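Chapter 6
Setting Up and Looking After a Chess Cell

Before you read: have Chapter 5 handy (joint limits, home pose). You'll need the tables.

Most of you will never run a car line. You will run one arm, one table, one job, and you'll be the person they call when it drops something. So this chapter sticks with one small cell, start to finish. The cell is called Julia. Board, pieces, arm, gripper. Julia lives in simulation first and everything you do to her there you would do on a real floor, same order, same checks.

Why chess? Small parts, close together, odd shapes on top. A pick that is off by a little knocks over the neighbor. You find out fast.

6.1 The base comes first

Always. Base frame, then board frame, then gripper. If the base is wrong every number after it is wrong too, and you'll spend an afternoon fixing the fingers when the fingers were fine.

Start with the arm over the table and the gripper open. Six joints, check each one against the home pose sheet. Write down what you read, not what you expected to read. Rosimeire Rangel ran the first Kiltard course on this cell and made everybody do it twice, once from each end of the arm. Slow. Worth it.

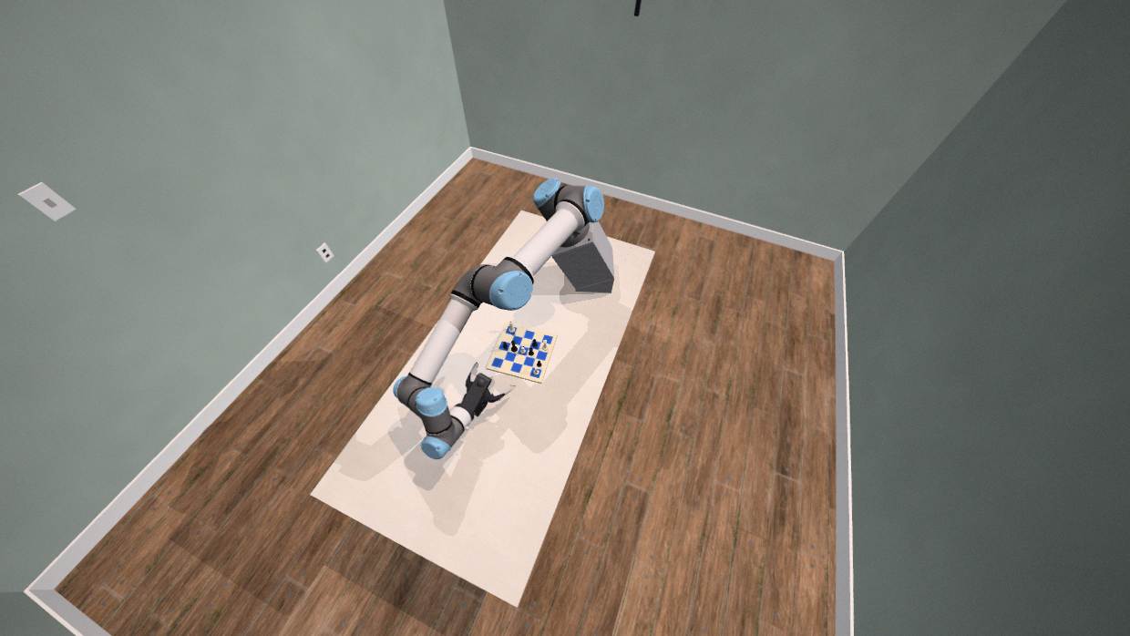
Then the board frame. Touch off three corners, outer edge of the border, never the squares. Corner one is the origin. Corner two gives you the x direction. Corner three is for checking and for settling which way y goes. If corner three comes out more than 2 mm from where the math says, stop. Do the base again. Don't nudge the board frame to make it fit, that only moves the error someplace you cant see it.

Common slip: someone turns the board after touch-off. The grid looks the same. The arm goes to the wrong square every time, very neatly.

6.2 Fingers

Two fingers, one stroke. Set the open width for the widest piece and the approach height for the tallest. Students do it the other way around, set both from a pawn, and then the first king gets clipped on the way in.

Settings we use in the exercises:
Approach height above piece top: 15 mm
Speed on approach: 200 mm/s
Speed for last part of the move: 17 mm/s
Dwell after close: leave at default until 6.5

Look at the tips from the side and at the level of the table. From overhead both fingers look right even when one is low. Beryl Bloxham's rule from the Stellero labs, which I've stolen for every class since: get your eye down to the board before you get your hand near the pendant.

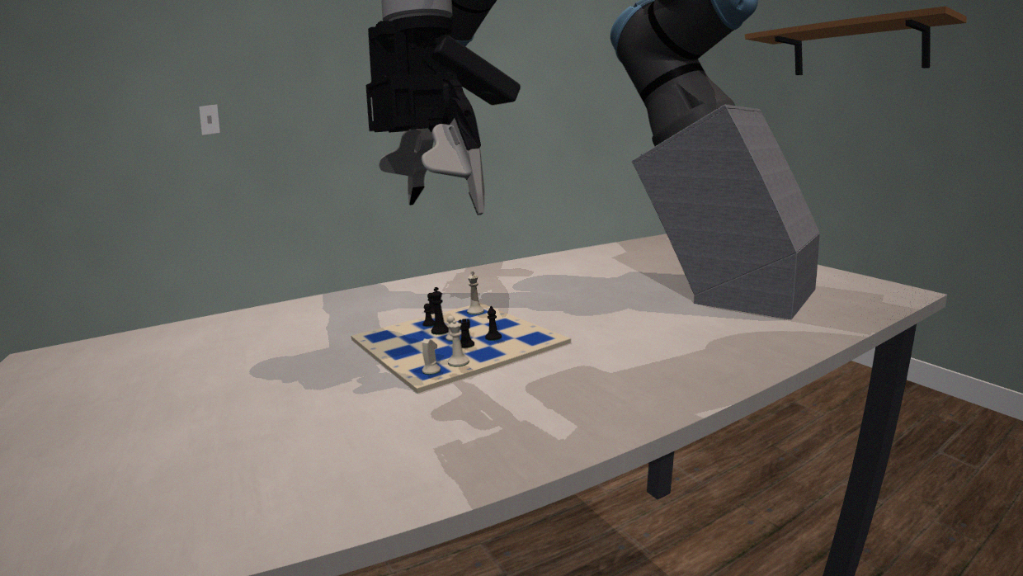

Clearance is next and it gets skipped the most. Clearance means the whole volume the arm sweeps, wrist and elbow included, plus whatever it's carrying, plus anything else that can reach over the same table. Run the path at low speed with the gripper empty. Run it agian with a piece. Log both. A path that clears empty may not clear loaded.

6.3 The log

One line per change. Time, joint or frame, old value, new value, initials. The Jafri format in Appendix B is fine, so is a notebook. "Adjusted gripper" is not an entry.

Key terms for this part: base frame, board frame, touch-off, approach height, dwell, swept volume.

Next, 6.4, what to do when the cell has been fine for a month and then isn't.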